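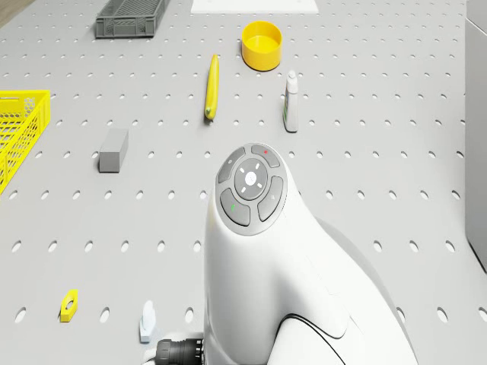 Perforated tabletop with evenly spaced rows of small oval holes. Rendering.

Ihor Polishchuk has measured sound in small workrooms for most of his career, first as a site technician and now as a consultant at Zidwood. The complaint he hears most is that a room is loud. The measurement usually shows that it is reverberant.

"Those are separate problems," he says. "A loud room has a source you can go and turn down. In a reverberant room two people talking normally will start raising their voices within a minute, and then the room really is loud."

His field method is plain. He closes the doors, switches off the ventilation, plays a broadband signal and records the decay in each octave band. A typical job at Khumalo, a fitting shop he visited in December, came to 116 usable decay curves over one working day. He discards any curve where a door opened or a truck passed.
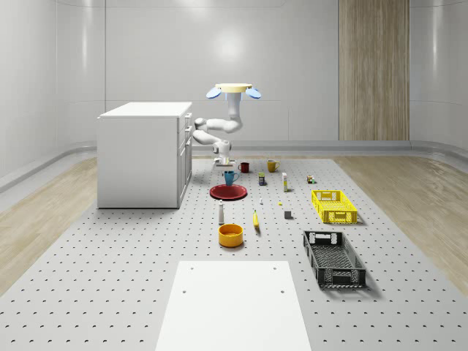

Smooth curved wall panels, a vertical wood-grain panel and a white cabinet with drawers. Rendering.

Wall shape gets less attention than it should, in his view. A concave surface returns sound toward a focus, and if that focus sits at head height the occupants will notice it.

"People soften a corner for looks and expect it to soften the sound. A hard curve is still hard. Paint it, plaster it, it reflects."

Perforated surfaces are the second common misunderstanding. Holes alone absorb very little. The absorption comes from the air cavity and the porous layer behind them, and the hole diameter, spacing and cavity depth together set the frequency at which the panel works. Polishchuk has seen perforated sheet fixed straight to concrete — an expensive finish with almost no effect on decay time.

Arsen Fedoruk, who handles specifications at the same office, takes a harder line on product data. He asks suppliers for the full band-by-band table and will not accept a single-number rating. "The single number hides the low end," Fedoruk says. "Then the fan hum is still there after the panels go up, and the client calls us."
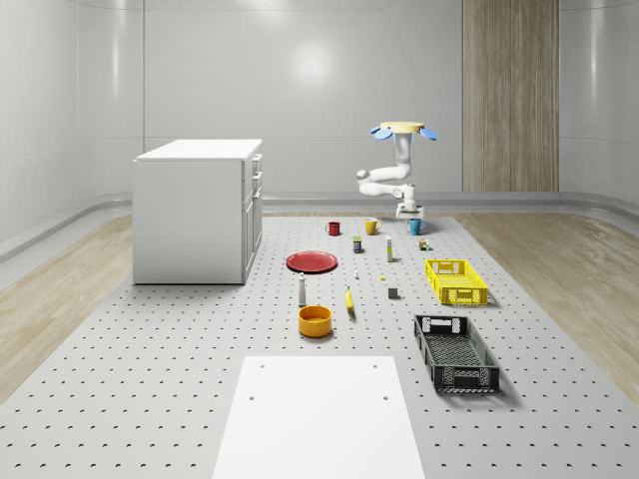 Pale gray walls with rounded corners, a white robot arm and wood-grain flooring. Rendering.

For a room with a hard floor and bare walls, Polishchuk starts with the ceiling. It is usually the largest free area, and panels there stay out of the way of carts and shelving. Walls come next, treated on two adjacent sides to break up flutter between parallel faces. He measures again before ordering anything more.

He has no strong preference between mineral wool and polyester fiber. Thickness matters more to him, along with the gap behind the panel, which he wants written on the drawing.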